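Plain Table Covers: Laying, Setting and Lighting
Clive Clegg, September 2019

Covers sold by the yard arrive folded, and the fold lines stay in the material for weeks if the cover is put straight on the table. Unroll it face down on a clean floor overnight. Press woven covers from the back on a low setting with a damp cloth between iron and fabric. Coated covers are not pressed. Warm them with a hair dryer held a hand's width away and smooth from the center outward.

Weight matters more than fiber. A cover under 200 g per square meter will drag with every dish that is slid across it. The Ulex felt underlay (order no. 2848) is 3 mm thick and stops most of this. Cut it slightly smaller than the tabletop so the edge does not show through.

Small items on a plain cover

Set the round bowl down first and work outward. A spoon with a long handle needs its own rest, or the handle will lever it over the rim of a bowl. A shallow oval dish works well: the spoon's bowl sits in the dish and the handle lies out to the side where it can be picked up. White and cream read clearly on a dark or saturated cover. Lift dishes to move them. Diagonal creases usually mean something has been pushed.

Glazed spoons should be checked by running a fingertip along the edge. Any roughness is a chip, and the spoon should be retired. 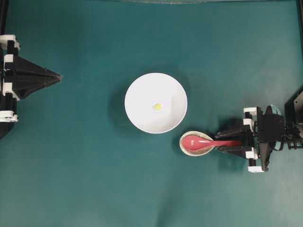
Cables near the table

A cable that crosses a covered table at surface level will pull the cover out of line. Route it from above where possible and leave enough slack that it curves without tension. Clip it at the upper end only. Loops at a joint should be large enough that the cable does not kink when the joint is folded; this applies equally to work lamps and magnifiers.
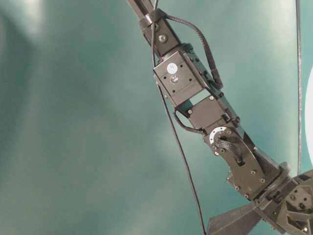
Thin black cable hanging free in front of the teal-green.

Light and color

Plain blue-green covers show uneven light more than patterned ones do. Under a single bulb, one part of the cover goes pale and the rest looks darker than the swatch. Judge the color at the place where the cover will be used. A 600 lumen lamp aimed at a white ceiling gives a flatter result than the same lamp pointed down. Lader clamp shades can be turned upward for this without tools.

When matching a second length, compare both under the same lamp, with the weave running the same way. Brzozowska and Fetance both cut swatches on request.

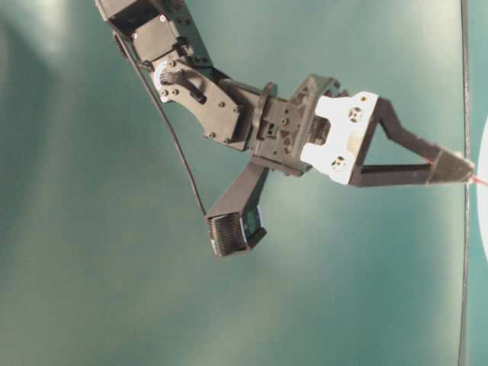

Tone across one teal-green surface: paler at upper left and upper center, deeper along the bottom and right.

Store spare lengths on a cardboard tube, face out, and keep the tube off the floor.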